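Cómo lavar en casa un edredón nórdico y que vuelva a quedar esponjoso
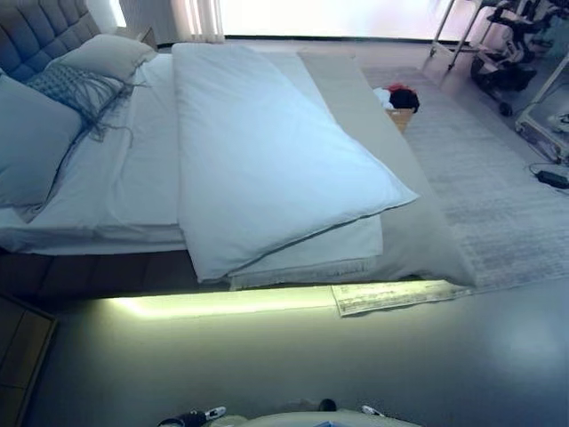
Dantas, abril de 2021

¡Se puede lavar un nórdico en casa! Yo tardé años en atreverme, lo llevaba siempre a la tintorería y lo recogía con un olor rarísimo, y ahora es una de las tareas que más me gusta hacer cuando llega el buen tiempo. Os cuento mi método, que sirve tanto para relleno de pluma como para fibra (con algún cambio que indico más abajo).

Lo que hace falta

Lavadora de 8 kilos o más
Detergente líquido suave, sin suavizante
Pelotas de secadora o de tenis limpias
Secadora, o un tendedero amplio y paciencia
Aguja e hilo blanco

Antes de empezar

Mirad la etiqueta. Si trae el símbolo del barreño tachado, nada que hacer, a la tintorería. Si admite agua, repasad las costuras con la mano, sobre todo en las esquinas: por un agujerito diminuto se puede escapar media oca dentro del tambor. Dos puntadas y listo.

Las manchas amarillentas de la zona de la cara se tratan aparte. Apartad el relleno con los dedos, mojad solo la tela y frotad con una gota de detergente. Dejadlo 30 minutos y aclarad.

El lavado

Meted el nórdico sin apretar. Tiene que caber la mano abierta entre el edredón y la parte alta del tambor; si no cabe, buscad una lavandería de autoservicio con máquinas grandes. Programa delicado a 30 grados, la mitad del detergente que pondríais normalmente y aclarado extra. Con pluma no me salto nunca ese segundo aclarado. Con fibra podéis subir a 40 si la etiqueta lo permite.

El centrifugado, suave. Saldrá hecho un pegote tristísimo y lleno de bultos, ¡no os asustéis!

El secado

Es la parte larga y la que decide el resultado. En secadora, temperatura baja y las pelotas dentro. Cada media hora lo saco, lo sacudo bien, deshago los grumos con los dedos y le doy la vuelta. La pluma necesita varios ciclos; la fibra se seca bastante antes.

Sin secadora, tendedlo en horizontal sobre varias cuerdas, a la sombra y con aire, y volteadlo a menudo. Elegid un par de días secos seguidos. En diciembre lo intenté dentro de casa y acabé con el nórdico colonizando el salón casi una semana, así que yo espero a la primavera.

Para saber si está seco, apretad una esquina y oledla. Si huele a corral, le falta.

Para guardarlo

Siempre en funda de algodón, nunca en bolsa de plástico cerrada. Las bolsas de vacío van bien para la fibra, pero a la pluma le quitan cuerpo. Y cuando lo volváis a sacar, dejadlo una tarde extendido sobre la cama antes de ponerle la funda, ¡da gusto ver cómo se va hinchando!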